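PRESS RELEASE

For immediate release, 6/11/26

Darnik Ward Association Asks Party to Show Its Numbers Before Confirming Board Pick

The Darnik Ward Association said today it will not support the naming of Tanko Mohammed as chair of the Isten Ports Board until the state party explains how he was chosen.

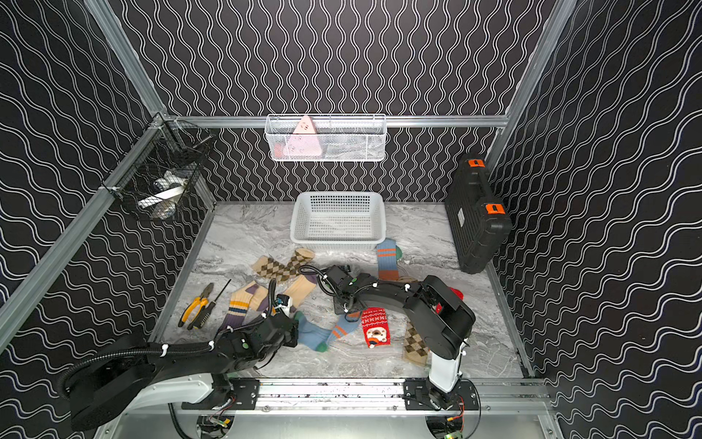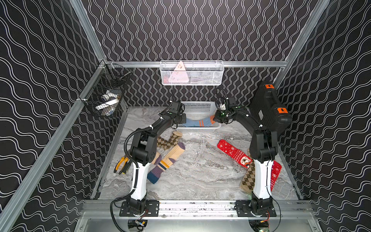 Two views of the same workcell, with two robot arms on the front rail in the second.

The party's state office announced the choice last week in a statement of four sentences. It said Mr. Mohammed had come through "a full and open review" and had "wide backing at every level." The association has asked to see the review. It has been told the review is complete. It has not been told who took part, when they met or what they were given to read.

"We keep hearing that members were consulted," said Modupe Aliyu, who chairs the association. "I have 700 paid-up members in this ward. I asked them. I am still looking for the one who got the call."

The association takes no position on whether Mr. Mohammed would do the job well. He served one term as a state commissioner, and the ward worked with him on the Bumier Road drainage plan. That plan was promised for January and has yet to break ground, although the party's statement lists it among his achievements. The association would like to know what was achieved.

Its larger concern is the way the seat became free. Valbona Vlachou, who held it until this spring, stepped down with more than a year left to serve. The state office said she left "to pursue other interests." Ms. Vlachou has told the association in writing that she was asked to go, and that no reason was given. Both accounts cannot be right, and the party has made no effort to square them.

Supporters of the appointment point to a letter of endorsement said to carry 200 signatures from party officers across the state. The association was sent a copy. The copy has 27 names on it. Chibuzor Ezeani, the association's secretary, wrote to the state office asking for the remaining pages and received a reply thanking him for his interest.

"Maybe the other pages exist," said Mr. Ezeani. "If they do, put them in an envelope. I will pay for the stamp."

The association has also read the claim, made at the Hallgrímsson Hall meeting by people close to the governor, that anyone raising questions now is working for a rival camp. It has no rival camp. It does have a ward full of people who work at or near the port -- dock hands, drivers, food sellers -- and who will live with whatever the new board decides on fees and gate hours.

The association is asking the state party to do the following before the appointment goes to a confirmation vote:

Publish the names of those who sat on the review and the dates they met.

Release the endorsement letter with every signature attached.

State plainly why Ms. Vlachou left her post.

Hold one public session in the ward at which Mr. Mohammed takes questions from members, with no list of approved speakers.

The state office has said it will respond "in due course." It used the same words about the Bumier Road plan.

Members who want to add their names to the request can do so at the ward office during normal hours.

Press contact: Ji-hoon Yang, Darnik Ward Association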